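Pludero Game Library: Frequently Asked Questions

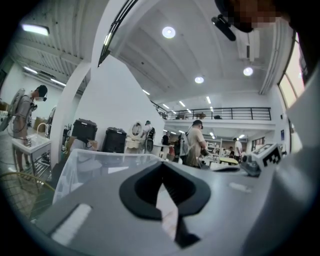 A man in a black cap and white face mask, with a clear plastic lid in the foreground.

How many titles may I borrow?
Members may borrow up to 4 games at one time.

Which systems are covered?
The catalog lists 1,476 titles for handheld and home consoles.

Are saved files kept?
No. Memory cards are erased upon return.

May I reserve a game?
Yes. Reservations for May open at the Truscombe desk.

Last updated 5 February 2023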